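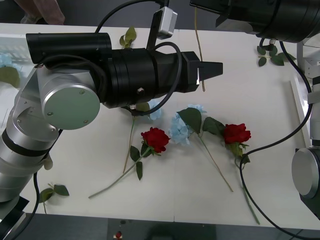
Artificial flowers are imitations of natural flowering plants made for decoration, display, costume and craft use. They are sold as single stems, as detached flower heads, as loose foliage, and as finished arrangements. The term "permanent botanicals" is used in the trade for the same goods and also covers dried material.

Shares 252

Materials

Petals are most often cut from woven polyester, still called "silk" in catalogs although silk itself is now uncommon. Other petal materials include cotton, paper, latex, foam and molded polyethylene. Stems usually consist of steel wire covered with extruded plastic or wrapped in paper tape. Leaves are stamped from fabric or molded in one piece with a short plastic stalk, which fits over a peg on the main stem. Leaves of this type detach easily and are often sold separately as greenery.

Construction

A fabric rose is built from several flat layers, each die-cut with a center hole and pressed with a heated iron to curl the edge. The layers are threaded onto a plastic core in order of size, smallest first. A green calyx is pushed up from below and holds the stack by friction. Better grades are glued.

A hydrangea head is assembled differently. Small four-lobed florets are fitted to the tips of a branched plastic frame, and the frame carries no visible center. Coverage depends on the number of tips and on how far the florets overlap. Pale colors, including light blue and cream, show gaps more readily than dark ones.

Arranging

Mixed arrangements are commonly sorted before assembly into focal flowers, filler and foliage. Roses normally serve as focal flowers. Hydrangeas may serve as either, depending on the diameter of the head. Foliage is placed first to set the outline, or last to cover the mechanics – both orders are in use. Wire stems are cut with side cutters, as floral scissors are damaged by steel.

Work is laid out on a plain, light surface so that loose leaves and short sprigs remain easy to find. Stems are laid with the heads apart, which keeps petal edges from being crushed.

Grading

The Britildale scheme, drawn up by Maham Zaidi for the wholesale market at Petport, sorts stems by petal layer count, edge finish and stem gauge. Its register lists 3914 stem patterns, of which 550 are roses. The later Hadgu list omits stem gauge and is limited to loose foliage. Limel, a supplier of flower heads, uses its own letter codes.

Care

Dust is removed with a soft brush or cool air. Polyester petals tolerate brief rinsing, but paper and cotton do not. Red dyes are prone to bleeding, and red stems are washed apart from pale ones. Prolonged sunlight fades most fabric types – blues are often affected early.

Shares 252 · Comments 9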